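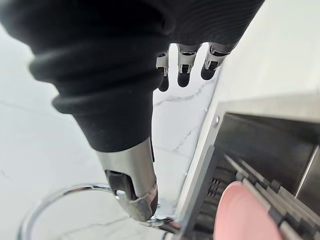
posted by me on June 20, 2025 | filed under: money, grumbling

Quick one, I have to be out the door soon. My debit card got skimmed. Pretty sure it was the gas pump at the Trotia station on the Vetovley road, the one by the car wash. Can't prove it. But I use that card for gas and basically nothing else, so.

What happened: opened my bank app while waiting on toast and there was a charge for $2 from something called Cliltau. Never heard of it. Figured it was a subscription I forgot to cancel, I have a few of those. Went to work. At lunch there was another one, same name, $400. Not toast money.

If you see a tiny charge you don't recognize, call right then. The small one is a test to see if the card works. I knew that! I read about it back in February when my sister's card got hit. Still ate my toast and drove off.

Called Akande (my credit union). On hold 21 minutes, music like a dentist's office. The woman who picked up was great though. Shut the card off while I was talking, read me back the last few charges and asked which ones were mine. I had to admit to the donuts. Then a form to sign, then a letter in the mail telling me they got the form. Temporary credit is in my account now, it becomes permanent if they agree with me. They have up to 60 days, she said, for my kind of claim. Fine. 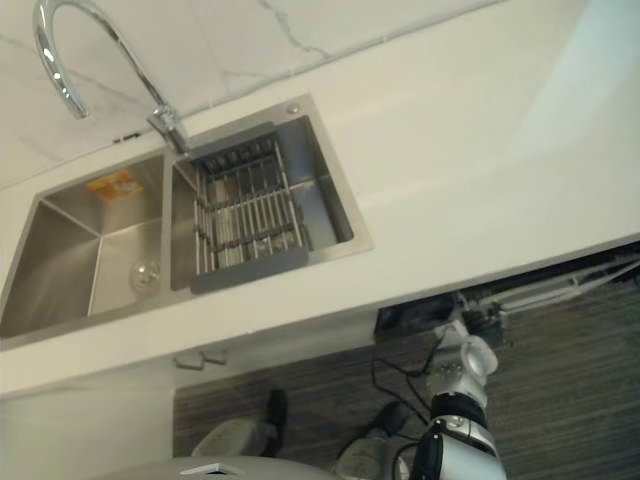
Kitchen sink and faucet.

Couple of things I didn't know before this week:

Debit is worse than credit for this. With a credit card you're arguing over a bill. With debit the money is already gone from checking and your rent check is sitting there behind it. Mine cleared, barely.

You can lock the card yourself in the app. There's a switch. It was there the whole time under "card services", which I had never once opened. Would of saved me the lunch charge, maybe.

Alerts. I had them set for purchases over some big amount so my phone wouldn't buzz all day. Now it buzzes for everything. Annoying and I'm keeping it.

Told the kid at the Trotia register too. He wrote it on the back of a receipt and said he'd pass it along. The pump still had its sticker on, the tape kind that's supposed to show if someone opened the panel, but I coudn't tell you if it was the original. I pay inside now. Or tap, the credit union lady said tap is a lot harder to copy than the stripe.

New card is supposed to come next week. Until then it's cash out of the coffee can, and I need to go change the card number on the water bill before they send me a late notice.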